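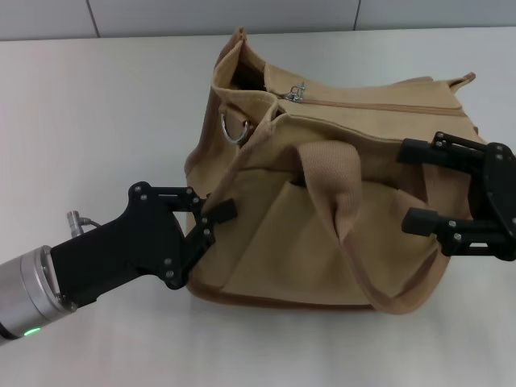 Celar - Finishing and Packing, Prakusmont site
Joint working group on the handling cells
Minutes of the April meeting, 14:00, upstairs meeting room

Present: production management, finishing section leads (early and late shift), staff representatives, maintenance, quality, health and safety, Tian (integrator).
Apologies: purchasing.

1. Minutes of the previous meeting
Agreed, with one correction. Under item 4, "operators will reset the cell" should read "operators trained to level two will reset the cell". The staff side asked that the corrected version go on the notice board in place of the old one.

2. Matters arising
2.1 The lighting over the hand finishing benches has been replaced. Closed.
2.2 The written job description for cell attendant is still in draft. See item 5.
2.3 Noise readings at the strapping machine are carried over to the next meeting.

3. Canvas bag cell, progress
3.1 Tian reported on the two-arm cell. The tasks in scope are turning the bag, squaring it on the table, and presenting it for inspection. Closing the zip and tucking the handles remain manual.
3.2 In the reporting period the cell handled 2,304 bags. Of these, 352 were passed to a person to finish. The main cause was the top opening folding in on itself, after which the software could not find the rim.
3.3 Quality noted that soft bags behave differently from the boxed goods the site automated first. A carton has the same shape each time it arrives. An unfilled canvas bag does not, and the handles may lie anywhere.
3.4 Grip force was discussed. Quality has seen pressure marks on the pocket fabric of some returned pieces and cannot yet say whether they come from the cell or from stacking. Tian to supply the force settings used. Quality to hold back marked pieces with the batch card attached.
3.5 The late shift asked who decides when a bag is passed to a person. Tian confirmed that the cell decides after two failed attempts. The late shift would like the attendant to be able to call it sooner, as the second attempt often makes the fold worse. Agreed to trial a button for this. 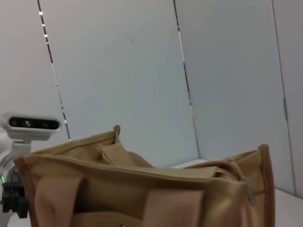

3.6 Maintenance asked for a spare set of fingertip pads to be kept on site. At present a worn pad means waiting for delivery. Purchasing to be asked for a price.

4. Effect on work at the benches
4.1 The section leads reported that the hand finishing benches now receive a higher share of difficult pieces. Easy bags go through the cell, and what comes back needs more time each. The bench target of 700 a shift was set before the cell was installed.
4.2 The staff side asked for the target to be suspended until new timings are available. Production management did not agree to suspend it but agreed that it will not be used in individual reviews before the next meeting. The staff side asked for this to be minuted.
4.3 Fewer wrist complaints have been recorded from the turning task. Health and safety advised against reading much into one period. Complaints of eye strain from attendants watching the screen have been raised for the first time.
4.4 Rotation: attendants currently stay at the cell for the whole shift. Both section leads prefer a change every two hours. Early shift to draw up a rota and try it.

5. Training and grading
5.1 Of 73 staff in finishing and packing, all have had the basic safety session. Level two training has been offered on the early shift only. The late shift considers this unfair, as level two carries the higher grade.
5.2 Tian can run level two from 16:00 if the cell is released for the first hour. Production management to confirm.
5.3 The draft job description lists "minor fault clearing" without saying what is minor. Maintenance to provide a list - guarding and cabling to be excluded from it.

6. Ruridus software
6.1 The new version of Ruridus logs the name of the attendant against each stop. The staff side objected. There was no agreement on the purpose of this data.
6.2 Logging by name to be switched off until a written statement of use has been discussed here. Logging by shift continues.

7. Any other business
7.1 The walkway behind the cell is being used to store empty trolleys. Section leads to clear it.
7.2 The question of a second cell was raised. Production management stated that no order has been placed and that it will come to this group first.

Actions
Tian: force settings (3.4), call button trial (3.5)
Quality: hold marked pieces (3.4)
Maintenance: price request for pads to purchasing (3.6), fault list (5.3)
Early shift: rota (4.4)
Production management: release of cell for training (5.2), statement of use (6.2)
Section leads: walkway (7.1)

Meeting closed 15:35. Next meeting in May, same room.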